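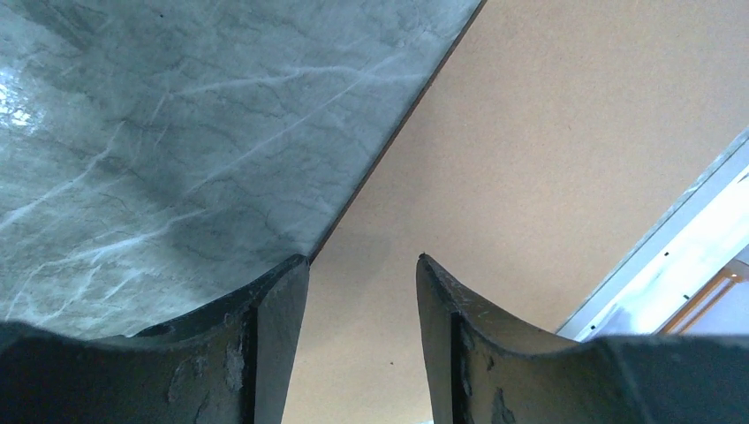 Josiane Guillot wrote to us that she had the Wakberg starter kit talking to her laptop before her coffee was ready, and that what she really wanted next was plain recordings to practice on, with a page telling her what was in them. We thought that was a lovely idea, so we sat down and wrote one!

Wakberg Practice Recordings, data card

What you get
The set holds 3,663 short recordings made with the two-finger gripper from the Wakberg kit, each with the view from the wrist camera, the joint positions and the finger opening. They are sorted into 6 folders by task, and 878 of them are kept apart for testing (please leave those out of your training, however tempting it gets).

How to start
Unpack the archive next to your kit software, open the Flekdale viewer and point it at any folder. The first load is slow on older machines, so give it a minute or two.

Things to know
The fingers show up in the lower part of the wrist view, scuffs and all, and shiny surfaces can throw a patch of glare. We left both in, as your own kit will very likely give you the same. Version 2 fixes the swapped time stamps that Gilles Hoarau kindly reported.

Care and questions
Loïc Pichon looks after the files and Thibault Cordier answers mail about the kit itself. Spare finger pads are ordered through Sturkham, under the same part name as before.

Last updated January 26, 2022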